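Gratero Robotics Club, Waltbridge
Minutes of the ordinary meeting, Sun 7 October
Last updated: after corrections from the members, version 3

1. Opening and earlier minutes

The meeting was opened by the chair in the small room upstairs. The minutes of the previous meeting were read and accepted with one correction: the word "towel" in item 4 must be "sock". Apologies were received from two members of the second-year group.

2. Report of the simulation group

The group reported on the sock task, which is the club's entry for the Ichikawa student competition in February. The task is done completely in simulation this year. Two arms on one rail must take a sock from a wooden table, lay it straight and fold it once. The model of the room is now finished and the rules allow us to keep it as it is until the competition.

The group has recorded 572 attempts until now, all of them driven by hand by the members. The meeting looked at several pictures from the recordings on the large screen.

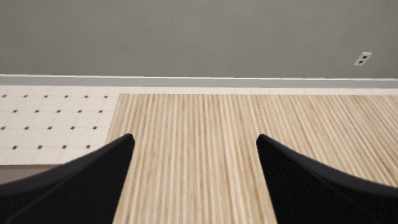
Gripper view, fingers open, no sock between them.

It was discussed whether the views from the grippers are useful when they show only the table and the wall. One member proposed to delete the parts of the recordings where the gripper sees no sock. Others were against, as the program must also learn how to move when the sock is out of view. It was agreed to keep these parts for the present and to compare the two ways on a small set of 50 attempts.

The group asked also that drivers do not begin to move before the recording has started. Several attempts have no beginning and are difficult to use.

3. Position of the sock

The competition rules say that the sock may lie in any direction on the table. In many of our attempts it was placed almost in the same way, because the drivers found this comfortable. The simulation group will change the start settings, so that the program chooses position and direction by itself.

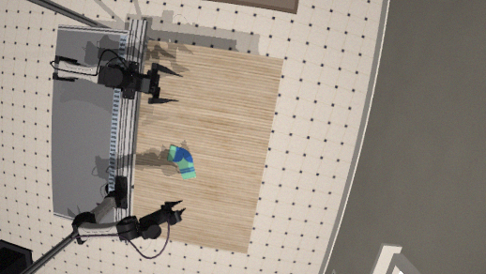
A question was asked about the bent sock. When the sock starts with a bend at the heel, should it first be pulled straight with both arms, or can one arm hold the cuff while the other moves the toe? The drivers had different opinions. The meeting decided that both methods may be tried during the next two weeks, and that each driver writes the method in the log – one word is enough. After this a single method will be chosen, as mixed methods made the training worse last year.

It was also noted that the two arms must not wait for each other too long. The competition stops an attempt when neither arm has moved for 22 seconds.

4. Software

The new version of Flirkus, our control program, was installed on two of the club computers. On the third it does not start. The member responsible for software will look at it and asks that the old version is not removed from any computer before this is solved.

The side camera in the simulation was moved a little higher at the request of the drivers. They find it easier now to judge how far a gripper is above the table.

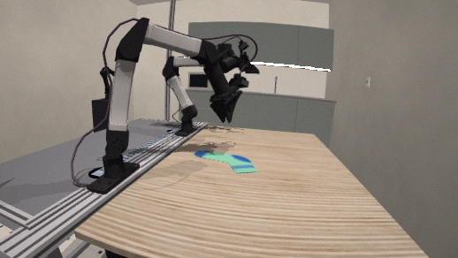 Some drivers still have trouble to know which controller belongs to which arm, in particular when the arms are close together. It was proposed to put coloured tape on the controllers. Accepted. In the minutes and in the log we shall write "near arm" and "far arm", as they are seen from the side camera, and no longer "left" and "right".

5. Driving times

The list of driving times hangs on the door. Members who cannot come at their time should write this on the list at least one day before. Two persons are needed at each time – one drives and one keeps the log. New members can begin with the log and may drive from their second visit.

6. Costs

The entry fee for the competition is paid. The meeting approved the purchase of one more controller and one storage disk. The question of travel to the final was moved to the next meeting, when the place should be known.

7. Other matters

The window in the upstairs room does not close well. The school office has been informed.

A member asked if the club can also try the task with a real sock and the old arm from the cupboard. There was interest, but this will not be started before the competition.

Actions
– Simulation group: change the start settings; prepare the comparison set.
– Software: repair Flirkus on the third computer.
– All drivers: write the folding method in the log.
– Secretary: buy tape, send the corrected minutes.

The meeting was closed by the chair. The next meeting will be in the same room.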